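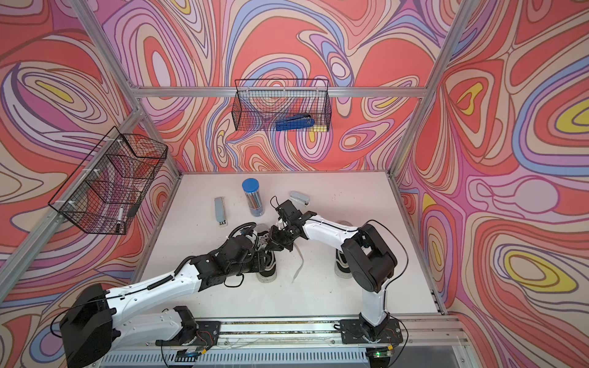 The cell with the swirl paper up on all three walls, both arms over the sneakers.

I said in the last post that I would write up the wallpaper test when the numbers were in. They're in, so this is the write-up. It's one result on one task, on one pair of arms, and I'd treat it that way.

The question was simple. Our bimanual policy learned shoelace handling in a cell with plain walls. When Dima Ghanem moved the cell to the other bench in January and the light changed, it got noticeably worse. We wanted to know how much of what it had learned was tied to the background. Lachlan Gunn suggested skipping the usual image augmentation and changing the real walls, and he had a printer that could do it.

So we printed backgrounds. There are 11 patterns in the set we call Bokberg. Some are dull (gray noise, wide stripes) and some are loud. The pink and blue swirl is the loudest of them, and it's the one I look at most because it was held out of training and used only for testing. It has long curved lines with dark outlines, and my worry was that a policy looking for a lace would go after those instead.

The task is short. Two sneakers are on the table, one arm picks up a lace end, and the other arm takes it from the first in midair. That handover is the part that fails. The fingers have to come very close together, and the wrists block a lot of the view while they do it. We leave staplers, a pencil container and other small stuff on the table as clutter and move it between trials.

We trained two versions. The first, Vernstead, saw only plain walls. The second, Kanaan, got the same number of demonstrations, spread over the training patterns. Same network, same training length, same person doing the teleoperation. We didn't tune anything separately for the second one, so if it would have liked a different learning rate, it didn't get it.

On the swirl walls, Kanaan finished the handover in 87 percent of trials. Vernstead finished 9 percent. I expected a gap but I didn't expect that one, so I reran the Vernstead trials on a different day with the cameras recalibrated and got the same picture. Most of its failures came early. The arm would go toward the wall side of the table, stop, and drift.

On plain walls the two were 4 points apart, with Vernstead ahead. That's a small cost and I'd pay it, but it is there, and I don't know yet if more demonstrations would close it.

A few things we didn't test. The tabletop stayed white the whole time, so I can't say anything about a patterned table. The shoes were the same pair throughout. And a printed wall doesn't move, while a real room has people walking behind the arms. Dima thinks the last one matters most. I think the table does, mainly because the lace ends up lying on it.

One practical note if you want to try this. Use matte paper. Our first prints were glossy and the reflections moved with the arms, and we threw out a day of demonstrations over it.

Next is the same comparison on Sirkum, the smaller model, with the table covered too. Lachlan is printing the sheets now.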